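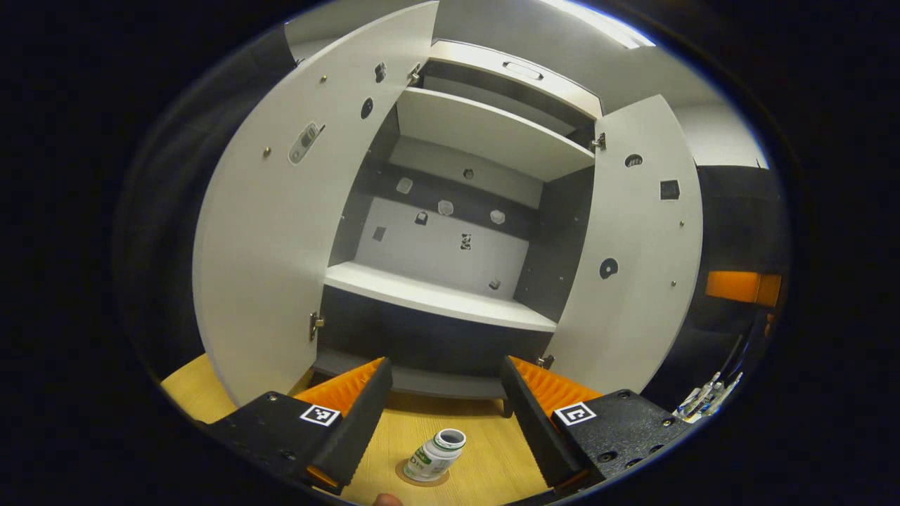

The replay tool in Imlow drops frames at the gripper-close event, and I think I finally know why. It isn't the disk, and I would like the two evenings I spent blaming the disk to be entered into the record. The loader matches camera frames to gripper width by nearest timestamp, which is fine while everything moves along at a civilized pace. Then the width estimate goes missing for a few ticks, the matcher decides the whole neighborhood is suspect, and it throws out good images along with the bad widths. You can reproduce it on the cabinet set. Both jaw markers are in view there, with the white bottle standing between the orange pads, so the tag detector has everything it could ask for at that point. What upsets it is a short gap later on, when one of the tags is lost. The image stream is intact the whole way through. I checked it by hand, with coffee.

Ginette wrote:

> I reran the cabinet episodes through the new loader and got
> 91 of them flagged as "incomplete." The old loader flagged
> none. Before anyone asks, yes, same config, same machine, and
> I did clear the cache. Are we sure the episodes are bad? If
> they are, I'd like to know what the old loader was doing all
> that time. If they aren't, I'd like my afternoon back.
>
> Also, the fisheye calibration in the repo has a February date
> on it. Is that the one we are meant to be using? The doors
> look like they were bent over somebody's knee even after I
> run undistort.
>
> Ginette

Taking these in order of how embarrassing they are for me.

The old loader was interpolating. Across anything. If the width went missing for half an episode it drew a straight line from the last good value to the next one and went home happy. So it flagged nothing because it was not capable of flagging anything, and I wrote it, and there is a comment in the source saying "fix before anyone uses this." You will find the comment just above the function everyone uses.

The new loader overcorrects. It has a max_gap setting, which I documented as milliseconds and implemented as ticks of the camera clock. It also treats a missing width and a missing image as the same kind of failure. They are different failures. A missing image can't be invented. A missing width over a short gap can be filled in, provided the jaws were not doing anything interesting on either side of it. What I have on my branch now:

1. Image and width gaps are tracked separately.
2. Width gaps shorter than 30 ms are interpolated and marked as such in the episode metadata.
3. Longer width gaps mark those ticks invalid but leave the rest of the episode alone.
4. Missing images still fail the episode, loudly.

With that, most of Ginette's flagged episodes load again. The handful that don't have real holes in the image stream, and I'm content to let them go. The full set is 490 episodes, so we can spare them.

I have not touched the planner side. Wikinska reads the width array directly and pays no attention to the validity mask, so a policy trained on the repaired data is safe, but a plan replayed from it may not be. Jocelyn, could you look at what it does with a NaN? My guess is that it compares it to the close threshold, gets False, and concludes that the gripper is open. I would rather hear this from you than from the arm.

On the calibration: the February file is the right one for the lens, but undistort is not being called with it. The tool looks for a file named after the camera, doesn't find one, and falls back to a pinhole model without saying a word. So you were running undistort with no distortion in it, and the doors came out exactly as curved as they went in. Until I push a fix, pass the path yourself:

 imlow undistort --calib calib/wide.yaml --in raw/ --out flat/

If it works, the log prints "model: fisheye." If the log prints nothing, you have the pinhole again. I will make it complain.

One thing I'd like opinions on before I merge. Salazar, our episode viewer, caches its index in blocks of 1000 frames, and any change to the metadata invalidates every block. With the validity mask in the metadata, relabeling one tick means rebuilding the index for the lot. I can put the mask in a sidecar file, and then we have sidecar files, and we all remember how that went with Clostard. Or I can leave it where it is and everybody learns patience. I lean toward the sidecar, mostly on the grounds that I'm the one who rebuilds the index most often.

The branch is width-gaps. Tests pass, including two that I think were passing before for the wrong reason. Please don't regenerate the cabinet set from it until Jocelyn has had her look at the planner, and if you already have, keep the old copy somewhere I can't get at it.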